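Saturday, July 20, 2019

Washing-up corner, continued. I came in meaning to do an hour on the shelf labels and got stuck on the bowls instead, as usual! Perihan had left me a note asking which ones are fit to go over to Kultstead and which ought to stay here for rough mixing, and I'd been putting it off since April.

So, the big bowl first. Pink inside, chocolate brown outside, white rim, and I'm very fond of it (I know, I know, I say that every time). The glaze still has a good shine to it and I'd be sorry to see it used for plaster. Ludger wants it for plaster. We shall have words.
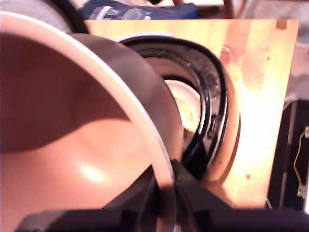

Anyway, I've decided nothing gets stacked more than two high from now on. Dilek tried nesting the lot last week to save space and it took the pair of us ages, plus a kettle of warm water, to get them apart again - never again, please. If the shelf is full, use the trolley.

The pine board wants a proper scrub as well. Sơn reckons a bit of salt and half a lemon will do for the marks, and I'm inclined to try that before anyone gets the sandpaper out. If it doesn't shift them we live with them, it's a work board.

Ordered more washing soda, 400 g, and a new brush. Still to do: the lids, the labels (sorry!), and ask Sibel whether she wants her measuring jug back or is happy for it to live here with us.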